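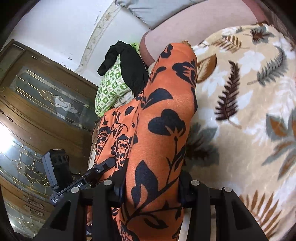 Residents of Tikoteo were mostly satisfied with the trails, according to one reply to our survey, but "the street trees were promised shade and most of them still throw a shadow the size of a doormat." Several of the written replies made a similar point. This report looks at how the planting plan for the Tikoteo subdivision was carried out in its first two phases and how the shared irrigation system has performed.

1. Background

Tikoteo is a planned residential development on former grazing land at the edge of Brurkberg. The developer, Ullell, split the site into four phases. Phases 1 and 2 are occupied. Phase 3 has roads and utilities in place, and Phase 4 is still graded dirt. The landscape plan was drawn up by Charvát and approved with the plat. It sets a maximum share of turf per lot, a list of permitted trees and shrubs, and a drip system for all common areas.

2. Method

We used three sources: the approved landscape plan, the irrigation controller logs for common areas, and a mailed survey. The survey went to 500 addresses in Phases 1 and 2, and 176 were returned. We walked all 11 common parcels in July, in the early morning, and checked each against the plan sheets. Private back yards were left out of the field check.

3. Results

3.1 Planting. The plan calls for 3,082 shrubs and ground cover plants in the common parcels. Species matched the plan on every parcel except the two next to the detention basin, where a native grass had been replaced with a different grass – the substitution is not recorded on the plan sheets. Street trees were in the correct positions but were installed at a smaller container size than the plan specifies.

3.2 Irrigation. The controller logs show the same run times in spring and summer. The plan requires a seasonal adjustment. Emitters on the slope parcels were clogged in places, and runoff had cut small channels below the upper path.

3.3 Survey. Trails and the central park were rated highest. Shade and the rule on front yard turf were rated lowest. Some owners in Phase 2 did not know that a turf limit applied to their lot.

4. Discussion

The smaller trees account for part of the complaint about shade, though tree age matters too and we could not separate the two. The irrigation fault is simpler. Seasonal schedules can be entered at the existing controllers without new equipment.

5. Limits of the study

The return rate was low and Phase 1 owners are overrepresented. We had no access to water billing for single lots, so household use is not covered.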